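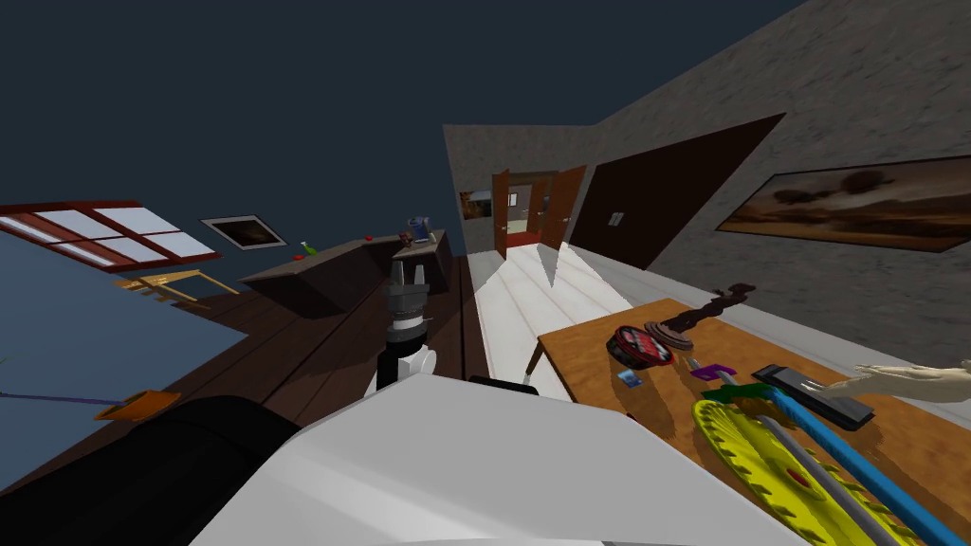 I've been making ceiling paint in small batches for a while now, and the question I get more than any other is whether you can really put a dark color over your head without feeling like you're living in a shoebox. You can! I'd do it in nearly any room with a decent window. A dark navy-blue ceiling next to a gray textured wall is one of my favorite pairings, and if there's a dark brown wood floor under it, so much the better, because the room gets its weight at the top and the bottom and the walls can just be walls. That's the look Flallwood Deep Ceiling Matte was made for, and it's what most of you are buying it for, judging by my inbox.

Flallwood Deep Ceiling Matte
Water-based interior ceiling paint, dead flat finish
Sold in quart and gallon cans
Tinted to order, please allow a few days before shipping

What it is

A thick, flat, slow-ish drying paint for ceilings. I say slow-ish because I wanted it that way. Regular wall paint in a deep color starts to set up while you're still reaching for the tray, and then you roll back into it and get those shiny stripes that show up every single morning when the sun comes in sideways. (Painters call it flashing. I call it the reason I started making my own.) Deep Ceiling Matte stays open long enough that one person with an 18-inch roller can keep a wet edge across a normal bedroom. In a big living room I'd still grab a friend.

It's heavy on pigment, so two coats does it over a gray primer. Over bright white you may want a third, depending on the color. Navy is the fussiest of the bunch, along with the deep red, and I won't pretend otherwise.

Colors

Melthorpe is the navy. It's a true dark blue that doesn't go purple under warm bulbs, and I went through a silly number of test boards to get there. Keogh is a brown-black, a little like strong coffee, and it's lovely over cream walls. Pleron is the green, very deep, almost black at night and then surprisingly mossy at noon. There's also a plain charcoal which never got a proper name and now everybody just orders it as "the charcoal," so charcoal it is.

I can do lighter versions of any of these at half strength. Just write it in the order notes. I don't match other companies' colors, sorry, I tried it for a while and it took over my life.

What about textured surfaces?

Yes, with a couple of cautions. Popcorn and heavy stipple soak up paint like you wouldn't believe, so buy more than the chart says and use a thick nap roller, 3/4 inch or up. If your popcorn is old, please have it tested before you touch it with anything at all. Light orange peel or a sand finish is no trouble.

A lot of people ask if they can run the same paint down the walls. It'll stick fine, but it's a dead flat finish and it does mark if you rub it, so on anything at shoulder or hip height you'll be touching up forever. If your walls are textured and gray already, leave them alone! Gray is about the kindest neighbor a dark ceiling can have.

Coverage

A gallon covers roughly 205 square feet with two coats on smooth drywall. A quart is good for a small powder room or a closet, or for finding out if you like the color before you commit. I'm a big fan of the second use. Paint a large piece of poster board, tape it up there, and live with it through a gray day and a sunny one.

How I do it

Turn off the heat vents in the room first, since moving air dries the edge too fast. Cut in one side, then roll off that side right away. Don't cut in the entire room and come back an hour later, or you'll have a picture frame around your ceiling for the next ten years.

Roll toward the window on the last pass. Load the roller more than you think you should. Leave four hours between coats, longer if it's damp out. And wear a hat, because navy freckles take days to scrub off and people will comment.

For the line where the ceiling meets the wall, I like a good angled brush and a steady hand over tape, but on textured walls even a steady hand gets you a wobbly line. Run a thin bead of clear caulk along the tape edge, smooth it, paint while it's wet, pull the tape. Crisp as anything. If you have a sloped wall or an odd corner, let the dark color stop a hair short of it and nobody's eye will catch the difference.

Lighting

Dark ceilings don't bounce light, so a room that ran on one upward-facing lamp is going to feel dim. Add a lamp or two at table height. I'd skip recessed cans if you have the choice, they make bright holes in the dark and you end up looking at the holes.

Cleaning and touch-ups

Dust with a dry microfiber pad. Don't scrub. Touch-ups blend pretty well in the first year if you dab them on with a small foam roller, and less well after that, so keep your leftover paint somewhere it won't freeze and write the room on the lid.

Shipping and stock

I mix in runs of 600 cans and the navy always goes first. The current run still has all four colors. The next one is planned for May, so if you're painting this spring, I'd order now and not wait on it. Cans ship in foam sleeves inside a double box. If one shows up dented but sealed it's almost always fine, and if it's leaking, send me a photo and I'll get another one out to you.

Orders of 10 gallons or more get a discount at checkout automatically, no code needed. Unopened plain charcoal can be returned within 30 days. The other colors are tinted just for you so I can't take them back, which is one more reason to start with a quart.

Page updated 2021-02-04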